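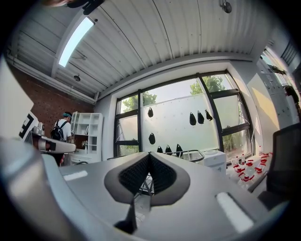 Ribbed metal ceiling, upper part of the room.

1/ Notes on the Histhorpe estuary, for anyone planning a visit this winter. I get the same questions every December, so I am putting the answers in one place.

2/ Histhorpe sits where the Prast river meets a shallow bay. The outer bay is fully salt. The upper reach, above the old ferry landing, is close to fresh on a falling tide. The mixing zone between them is about as long as the town and moves with the tide and with rainfall.

3/ The mixing zone is where the food is. Mud snails, ragworm and small clams sit in the top few inches of sediment. Shorebirds work it on the way out and again on the way back in. At full high water there is very little to see from the town side.

4/ Best window: from two hours after high water until low. Check the table for Prastgate, then add 15 minutes for Histhorpe. The printed table in the ferry shelter is for Prastgate only and does not say so.

5/ Access. The boardwalk starts behind the Prastgate parking lot and runs 200 yards to the first blind. It is level and has a handrail on the bay side. Past the blind it becomes a dirt path, and after a wet week you want rubber boots.

6/ The blind seats 6. If it is full, the bank to the north gives the same view with more wind. Please stay below the skyline - birds on the near flat go up when a person shows against the sky, and they may not settle again on that tide.

7/ Dunlin are the bulk of the winter flock. My high count last season was nearly 70 on the near flat, with more beyond scope range that I did not try to number. Curlew keep to the upper reach. Brant come in late and stay on the eelgrass in the outer bay.

8/ Seals: the sandbar opposite the ferry landing, low water only. The boat operator, Pichler, keeps well off the bar and cuts the engine on approach. Trips stop when the wind is from the northwest.

9/ On the older records. Ambros Hauser kept a tide and bird log here for most of his working life. Thaddäus Zwahlen has been typing it up, and the early volumes can be read at the Bender reading room on request. Hauser used local names for several ducks, so read the key in the back first.

10/ One correction to my thread from last year. I wrote that the eelgrass bed had shrunk on its east side. Zwahlen pointed out that I was comparing a spring-tide edge with a neap-tide edge. The two lines can't be compared and I withdraw the claim.

11/ Dogs: on a leash on the boardwalk, not allowed past the blind until the end of March. The sign at the second gate still shows the old dates.

12/ Will add the January tide windows under this post when I have worked them out.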